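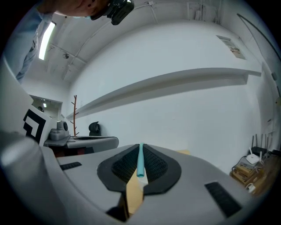
Print this page | E-mail this page

6 January 2023
By the technical desk

The water company serving Stodcombe replaced its last stretch of cast-iron main in November. The engineer who planned the work, and who asked not to be named, says the pipe was in better order than the records suggested.

"We had it down as poor throughout," she says. "When we cut sections out, the wall was sound for most of the length. The joints were the trouble. They were run lead, and the ground there moves every summer."

Stodcombe stands on clay, which shrinks as it dries and swells again in autumn. A rigid main takes that movement at the joints. The replacement is polyethylene, welded into one continuous string, and it bends slightly with the ground.

The new pipe was pulled through the old one wherever the bore allowed. Two lengths had to be laid in open trench, one of them below the Stenow road, where a gas main crossed at a shallower depth than the drawings showed.

"You dig by hand at that point," the engineer says. "The drawing gives you a line and you treat the line as a suggestion."

Leakage is measured at night, when demand is lowest. The district meter, an Eltico unit, logs flow every 14 minutes. The engineer would have preferred a shorter interval but considers it adequate for a district of this size.

"What I look at is the minimum, the hour before the bakeries start," she says. "If that creeps up over a fortnight, I send somebody out to listen."

Listening still means a stick held against a valve spindle, followed by a correlator if the sound is worth pursuing. Plastic pipe carries leak noise badly — a drawback she raises without being asked. Sensors have to be placed closer together, and the 45 new fittings include extra hydrants for that purpose.

She is less satisfied with the service pipes. The company's responsibility ends at the boundary stop tap, and many houses beyond it are still fed by lead.

"We replaced our side. The owner's side is the owner's," she says. "We wrote to all of them and the replies are still coming in."

The next scheme is at Stenow, where trial holes are to be dug before the route is fixed.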